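Shoe smells and hallway floors: which tips are worth the bother

Every autumn the same shoe tips go round again, and most of them were doubtful the first time. I have tried a fair few in our hall at Soddale. My notes are below, grumbles included.

Bicarbonate of soda in smelly trainers. It does a bit. Leave it overnight, knock it out over the bin, and the smell is weaker for a day or two. The pages that promise "fresh for months" are selling something, usually a little cloth bag of bicarb at ten times the price. Airing the shoes with the insoles out does more and costs nothing.

Shoes in the freezer. No. They come out cold and smell the same by teatime.
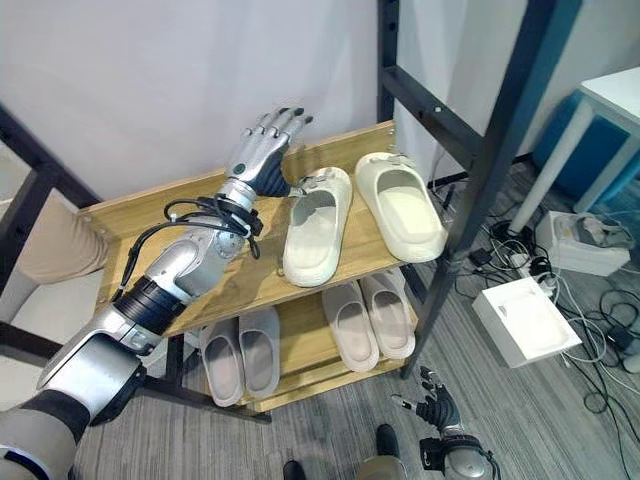

Newspaper in wet boots does work, provided you change it. One lot of paper left in all week just stays damp. Change it after an hour, again at bedtime, and keep the boots well away from the radiator, whatever your neighbour says about hers. I have cracked one good pair that way and don't intend to do it again.

Cedar blocks. Pleasant smell, dear, and I could find no difference in the shoes. The Trirkari ones say they last for 1,000 wears. I would like to know who wore them.

Now floors. Carpet tiles get recommended for halls because you can lift a dirty one and swap it. Fine in theory. The new tile never matches the ones that have had feet on them, so take your spare from under a cupboard and put the new one there. If any part of the floor is up, vacuum the dust before it gets trodden in, and don't go near it with a wet cloth. Damp dust turns to paste in the pile.
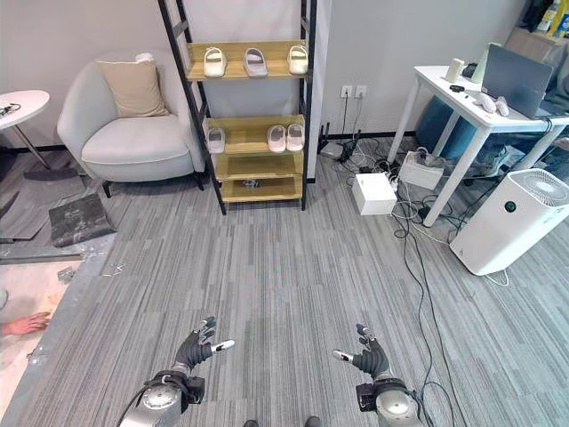 Striped grey carpet tiles, with part of the floor opened up to the left.

Salt on a muddy carpet is another old favourite. I tried it against simply letting the mud dry and brushing it off, and the salt added nothing except salt.

For wooden racks and shelves, skip the spray polish. A barely damp cloth, then a dry one. Grit is what does the scratching, so brush it off first. The lemon and olive oil mixture people swear by left mine sticky, and it had gone a bit rancid by November.
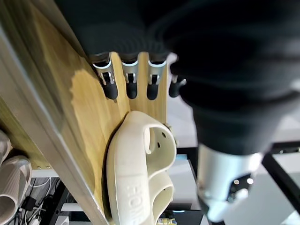
Can I get white salt marks off a wooden shelf?
Usually, if they are only on the surface. Wipe with a cloth dampened with one part white vinegar to two parts water, dry it straight away, and try a hidden corner first. Marks that have got under the varnish will need sanding.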